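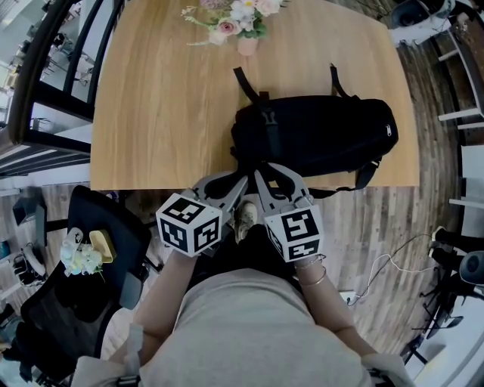 March - grippers, backpack on the wood table

Picking up from where Perihan Polat left off. She did the boxes and the soft stuff, I'm on bags. Comparing the two finger sets on the hand-helds: Gredatlow pads vs the Mivow ones. Marker cubes same on both sides, so tracking should be a wash between them. We'll see.

Bag is the black backpack, on its side, straps up toward the flowers. Start pose for every run: both grippers out in front, tips in over the bottom of the bag, hold still a beat, then go. If you don't hold still the sync is a pain later. Ask me how I know.

Task list for the bag
- drag toward near edge, stop before it tips
- lift by one strap, set back down
- lift by both straps, two hands
- find zipper pull, open halfway

Drag. Fine with either set. Gredatlow slides a bit on the fabric before it bites, Mivow bites right away but leaves the cloth bunched between the fingers and you have to open wide to let go. Opening wide means the tips hit the table. Heard it scrape more than once, should check the finish.

One strap. Gredatlow better. The pads are wider so the strap doesnt roll. With Mivow it rolled to the tip and dropped out, left hand worse than right. Could be me, my left is slow. Want Perihan to do the same run before we blame the fingers.

Both straps. OK when they are standing up like that. When one falls over behind the bag I have to reach across and the cube goes near my other wrist, tracking jumps. Lost the left pose for 2 seconds in one run, threw that one out. Also bracelets off next time, I could hear them tick on the handle and they can't be helping. Noting it so I actualy do it.

Zipper. Bad with everything. Pull tab is too small and it lies flat. Mivow gets under it if you come in low, Gredatlow just pushes it around. Dropping zipper from the main set until we have a longer pull. Tried a loop of string through the tab, much better, but then it's not the same task anymore. Leave it for discussion.

Numbers
27 clips kept for the day. Rate left alone. Jaw force limit set at 400 on the controller for both sets, same as the box runs, units are whatever the Wiegand board thinks they are. Need to look that up before anyone writes it in a report. 2 clips flagged for bad sync, kept in the folder with _x on the end.

Controller - Wiegand board froze once when I closed both triggers at the same time. Power cycle, came back, recalibrated the left jaw (it read not quite closed when it was closed). Same thing Perihan had on the Berwood board so prob not the board. Cable? Swap and retry.

Shoulder straps on me were too loose by the end, head view drifted down and I was getting my own shoe in it. Tighten before the first clip and check the view standing AND leaning in. Lean is what matters for this table.

Next
- same list, Perihan on grippers, me on the laptop
- new tape on the Mivow tips, left inside edge is peeling
- bag with something in it vs empty, write down which (I didnt, all day)
- longer zipper pull
- move the start mark a hand's width further from the near edge

Folder is up on the Berwood drive under bags. Don't rename it, the script looks for that.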